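right, doing the thread on leap days and being paid monthly. been meaning to for ages and the date is 29 February 2020 so it's now or in four years

1/ if you're on a salary you work today for nothing. sort of. your yearly pay is cut into 12 and the twelfths don't care how long the month is. everyone on hourly gets the extra day. everyone on salary gets a slightly longer February

2/ before anyone starts – yes it's a Saturday for a lot of contracts and makes no odds. I work shifts. it makes odds

3/ my first proper job was at a place called Trevton, warehouse office, timesheets on pink paper. leap year came round and the payroll system flatly would not accept the extra day. typed it in, it put it into March. typed it again, March again. so a whole night shift got paid for March twice and February short

4/ the fix was a biro. someone wrote LEAP across the top of the pink sheets and posted them to head office. money turned up in the April pay. no letter, no sorry, just a line on the payslip saying ADJ

5/ I still have that payslip somewhere. ADJ. lovely

6/ anyway that's what got me reading about who actually decides what a month's pay is. because you'd think it was simple and it really is not

7/ some firms divide your year by 365. some by 260, the working days. some by 12 and then by whatever the month happens to have in it. all three give you a different number for the same day off unpaid

8/ so take a day unpaid in February and under the last method it costs you MORE than the same day in December. short month, each day worth more. do it in a leap year and it's a tiny bit less again. this is the sort of thing I lie awake on

9/ rule of thumb from me, not a lawyer, not anything – if you need an unpaid day and your place does it by calendar month, take it in a long month. look in the handbook first. it's normally under Deductions near the back

10/ Carnedine (where I was after Trevton) had a handbook with 363 pages. three hundred and sixty three. the bit on deductions was 4 lines long. the bit on parking was a chapter

11/ and the 4 lines said "at the daily rate". what daily rate. it didn't say. I asked and got sent a link to the handbook

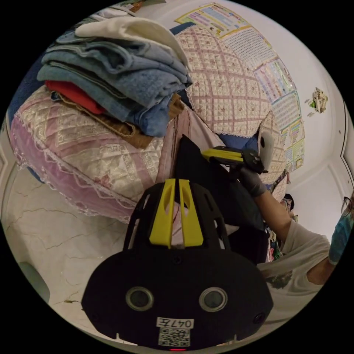

12/ so I did it on the back of an envelope all three ways and the gap was small, couple of pounds, but a couple of pounds per person per day off across a whole site is somebody's holiday

13/ put it in an email, polite, sums attached. got a reply that said "noted". that was in December. in the new year the handbook said "1/260th of annual salary". so it did get read by somebody!! small win, still proud

14/ people in the replies asking about birthdays. yes if you were born on the 29th you get one now, happy birthday, no I don't know when you legally turn 18, I've seen the 28th and I've seen the 1st of March and both lots were very sure of themselves

15/ also rent. if you pay monthly you get today free, which is where the salary people get their day back I suppose. if you pay weekly you don't. weekly is the one to watch, some years have 53 payments in them and it always lands when you're skint

16/ same with anything every four weeks. that's 13 payments a year not 12. I budgetted for 12 one year. I was 24 and thought I was being very grown up with my little notebook. do not be me

17/ what I do now – everything weekly or four-weekly goes in one pot, everything monthly goes in another, and the weekly pot gets one extra week put in it over the year. boring. works

18/ oh and phone contracts, gym, all that. monthly ones, today's free. go to the gym. I won't be but you could

19/ someone's asked why we don't just have 13 months of 28 days. people have wanted this forever. it does come out neat, 364, and then you've one spare day belonging to no month at all. and two in a leap year. I'd like a day belonging to no month. but imagine payroll

20/ payroll at Trevton would of put it in March

21/ only thing I'd really say to anyone starting out, keep your payslips. all of them, paper or a folder on your computer, doesnt matter. mine from that place were the only proof I had when my pension statement came through with a year missing

22/ the missing amount was 2,302 pounds, mine and theirs together. not a fortune. took me 6 phone calls. on the last one I read out the figures from the payslips one by one and the line went quiet and then they said oh yes I see it now

23/ the bit they'd lost started with, you guessed it, ADJ. the system saw a line it didn't know and skipped everything under it for that tax year

24/ so a leap day cost me an afternoon on hold years later. different phone, different town, same pink paper

25/ go and look at your last payslip tonight. check the hours, check the tax code, check the pension line has a number in it. takes as long as the kettle

26/ and if you're hourly and on today check it says 29 days next month when it comes through. if it's gone into March get a biro

27/ muting this now, tea's on. will answer the pension ones tomorrow, there's a lot of you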